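Spending the Grellard money: planning a small sorting cell on a student budget

Term project report, automation elective

I picked the budgeting topic because I thought it would be the easy one. Everybody else in the class wanted to write code, and I figured I'd fill in a spreadsheet, phone a couple of suppliers and be done by October. It has eaten my whole term, and I now have opinions about cable glands.

The job was to plan the equipment for one bench-top cell that can pick up small loose items and sort them by colour. The Grellard fund gives our program $1000 for consumables and add-ons. The arm itself was already in the lab, so I didn't have to find money for that (lucky, or this would have been a very short report). What I had to cover was everything hanging off the arm: fingers, a wrist camera, mounting bits, a work surface, lighting, spares and the stuff to be sorted.

How I started, and why I started over

My first list had 41 lines on it. I went through the Biltis catalogue and wrote down anything that looked useful, including a very nice torque screwdriver that I still think about. The total came to well over double what we had. My supervisor sent it back with one comment, which was "what does the cell have to do?"

Fair enough. So I scrapped it and wrote down the task first, then only the things the task would stop without. That list was a lot shorter. Everything else went on a second sheet called Later, and the screwdriver lives there now.

Fingers

I spent the most time here. The two quotes I got were from Biltis, who sell finished fingertips in pairs, and Prirklow, who sell blanks you cut yourself. Biltis were dearer per pair but they turned up ready to bolt on. Prirklow looked like a bargain until I added the machine shop booking, and the shop was full for weeks anyway.

I went with Biltis and budgeted for a spare pair. Fingertips are the part that gets bumped into the table when somebody (me) types a height in wrong. If you're doing this project next year, please put the spare pair in from day one and don't treat it as a nice extra.

Camera and mount

We already had a small camera that would do, so the cost was the bracket, a longer cable and clips to keep the cable off the elbow joint. Cheap parts, but the freight was painful. I ordered the bracket and the cable separately, a week apart, and paid shipping twice. That was $30 I could have kept. Put it in one order!

Surface and lighting

I asked for quotes on a proper fixture plate with a hole grid and then dropped it. For this task the items just lie flat, so a smooth, dull surface with no glare is all you need. Lighting stayed on the list for a while, then moved to Later once we'd tried the room lights and found them good enough for a first go.

Things to sort

This was the fun bit. I looked at plastic tokens from a firm called Đồng, which come in lovely clean colours but only in big bulk lots. Then it dawned on me that wax crayons are cheap, sold everywhere, easy to replace and just awkward enough to grip. They roll, they end up touching each other, and they point whichever way they like. I planned on 5 boxes, which is more than we'll need, but they do snap.

I was a bit nervous about the finger spacing, and I'd say it's still the open question in the plan. When two crayons are side by side the fingers have to get down between things, and a wide fingertip can cover up the very end you want to look at.

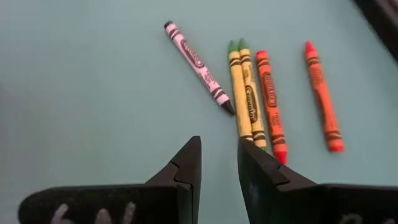
Figure 1. Wrist camera view over the crayons. The right fingertip hides the lower end of one of the green pair.

If that keeps being a nuisance, narrower tips would be my first purchase from next year's money. I'd leave the camera where it is and try the tips first, as a new bracket means another round of measuring and another freight bill.

What I'd change

I'd ask for written quotes earlier. Two of my prices were read to me over the phone and both were different on the invoice, one of them by enough that I had to shuffle things around. I'd also keep a proper line for freight, and a bit put aside for breakages – I had neither in my first version and both came back to bite me.

The full parts list, the Later sheet and copies of the quotes are in the appendix folder. Lines marked with a star are already ordered. The spare fingertips are still on back order, so go easy on the ones we've got.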